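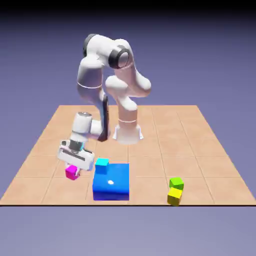
Cell layout in the simulator, arm above the magenta cube

Sorting arm on the packing line: what happens to the people who do the work now?
Posted by: kirby_linelead
Category: Workplace automation > Planning and staffing

I supervise the small-parts packing area at Kornow, a plant that has operated on the same site since 1976. Nine employees work in the area on the day shift. Management has informed us that one robotic arm will be installed to take over the picking and stacking of small cartons, and that the layout is being worked out in simulation before any equipment is ordered. The attached view was circulated to supervisors on Wednesday with a request for comments by the end of the month.

My employees have seen it, and their questions are reasonable ones. They wish to know whether their positions are secure, who will be responsible when the arm stops, and whether the remaining manual work will be faster and more tiring than it is at present. I have been told that no positions will be removed "as a result of the installation itself," a wording which has not reassured anyone.

I would appreciate answers from members who have been through a similar change. Specifically:

What should I ask for before the layout is approved?
Should the packers be involved at this stage, or only when the arm is on the floor?
Is a simulation of this kind a fair guide to what the work will be like?

Please note that I have no authority over the purchase.

Reply from: Ocampo_Ops
Member, Manufacturing board

The packers should be involved now. At our facility the layout was approved by engineering and the operators were invited to a demonstration afterward. By that time the position of the infeed, the height of the table and the side from which a person would reach in had all been settled. Two of the three had to be changed within the first months, at considerable expense.

With regard to the simulation, I would advise you to treat it as a statement of reach and sequence. The view you attached has an arm, a blue box and four small cubes in plain colors on a tiled platform. It is useful for establishing whether the arm can get to each item and set one on top of another. It does not include a person, a pallet, a doorway or a cart, and these are what your employees will be working around. Ask the engineering group to add the following to the model before you comment:

-- the place where an employee stands to clear a fault
-- the route used to bring in full cartons and remove empties
-- the guarding, with its gates and their direction of opening
-- the nearest manual station, at its true distance

Ask also for a list of the cartons which the arm is not expected to handle. In our case these were the crushed, the overfilled and the badly taped, and they were all sent to the same manual table. The employees at that table had previously dealt with a mixture of easy and difficult cartons. After the change they received only difficult ones, while the hourly target remained as it was. It took us five months to have the target corrected, and we lost two experienced packers during that time. I would request in writing that rates for the manual stations be reviewed when the arm is put into service.

On the matter of stoppages, the usual practice is to train one person per shift. I recommend training every employee who is willing. Clearing a dropped item and restarting a cycle under the site procedure can be learned in a short course, and it should be recognized in the job grade -- otherwise it becomes an additional duty at the same pay.

Reply from: jandov_user
New member

We have one of these and it is fine. People got used to it. The noise is less than the old conveyor. Make sure somebody orders spare gripper fingers.

Reply from: packing_rep_9
Member, Employee representatives board

I agree with the first reply and would add a point on the wording you were given. "As a result of the installation itself" does not cover positions left unfilled when an employee retires or transfers. You should ask for the planned headcount of the area one year after installation, and for the tasks assigned to each position. If management does not yet have these figures, that should be recorded in your comments.

Employees should also be told whether the cell will log individual interventions, and who may see that information. At our site the log was introduced for maintenance purposes and was later quoted in a performance review. The practice was withdrawn following a complaint, but the employees concerned remained reluctant to stop the machine, even when it was right to do so.

Follow-up from: kirby_linelead

Thank you. I have submitted the request for the manual stations and the guarding to be added to the model, together with the question on headcount. The review of rates has been referred to the personnel office. Two of the packers will attend the next layout meeting in March.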